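From: Ziad Akl
To: Brarnis hut and routes list
Subject: Re: [routes] Cemau north side, abseil line and gear for August

Mechthild Nägeli wrote:
> We were on the Cemau north side last August and backed off below the
> upper band. The topo in the hut shows five abseils down the Frei
> couloir. We found four stations and then a bare wall. Has anyone
> been down it this season, and is one 60 m rope with a tag line
> enough? Also, is the Zareteo traverse a sane way off if the couloir
> is running with stones? We will be two, with light boots, and would
> like to carry one axe between us if that is reasonable.
>
> Mechthild

Mechthild,

I went down the couloir with a partner last month, so I can answer most of this. I have no recent information on the upper band itself. We joined the ridge from the east and did not climb your line.

The hut topo is out of date. The fourth station was moved after the rockfall and is now on the true left wall, 8 m above where the drawing puts it. If you rappel to the old ledge you have gone past it and will be looking at the bare wall you describe. The old ledge still has a faded sling around a block. Do not use it. The block moves when you push it with a foot.

Stations as we found them, top to bottom:

1. Two bolts and a chain, at the notch. 41 m to the next one. Keep right of the rib or the rope will drop into the crack on the left and stay there.

2. Two bolts, no chain, one maillon on each. The bolts are level and set wide apart, so the rope twists on the pull. We added a short piece of cord and a ring and left them.

3. Three pitons linked with cord. One of the pitons is bent but tight. The cord was stiff, and we replaced it with 7 mm. Stance for two people, no more.

4. Two bolts, true left wall, as above. You have to swing for it. The first person down should go with a prusik on and stop as soon as the wall starts to steepen.

5. A thread in solid rock, backed up with a nut. From here it is 13 m to the snow in a normal year. We had a gap between the snow and the rock that was a long step wide, so keep your axe handy and not strapped to the pack.

On ropes: with a single 60 and a tag line of the same length you will reach every station. With a single 60 doubled you will not get from 1 to 2 or from 3 to 4. We used two half ropes and had one jam, at station 2, which came free when we flicked it from the far side of the ledge.

I sorted the shared kit indoors before we drove up, and the list below comes from that.

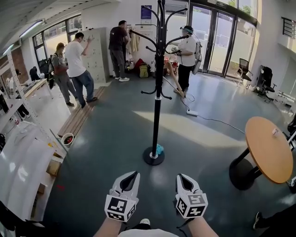
Gear for two

- Two 60 m half ropes, or single plus tag line
- Small rack: nuts, cams to hand size, three pitons (one thin blade, two medium angles)
- Eight slings, two of them long enough for the block belays on the ridge
- 8 m of 7 mm cord and a knife, for the stations
- Two maillons to leave
- One axe each. I would not share. The crossing at the foot of the couloir was hard snow at 6 a.m. and there was no runout I would want to test.
- Crampons each. Light aluminum ones are fine for the snow but poor on the dirty ice under station 5.
- Helmets, worn from the moraine onward

We carried two screws and did not place them. In a dry August they may be worth the weight.

On the Zareteo traverse: it goes, but I would not call it an escape. From the notch you follow the ledge system west at the 2000 m mark. The ledges are wide at first, then narrow to a boot's width where the black streak comes down. There is one old bolt there and nothing after it. The rock is sound on the inside edge and rotten on the outside. We looked at it from the notch and I have crossed it once, in the other direction, some years ago, in three hours. In rain I would sit it out at the notch, where there is space to lie down under the overhang on the south side.

Stone fall in the couloir starts when the sun reaches the upper walls. For us the first stones came down at 10:20 and we were already on the snow. If you expect to be at the notch later than 9, I would plan on waiting until evening.

Two things I could not check. The spring below the Brarnis moraine was running when we passed, but only as a trickle, and I don't know if it lasts the month. And the bridge on the Frei path had one cable off its post on the uphill side. We waded instead, to the knee.

If you do get up the line, please send the number of belays in the upper band and what they are made of. The copy of the topo I keep has a blank there.

Ziad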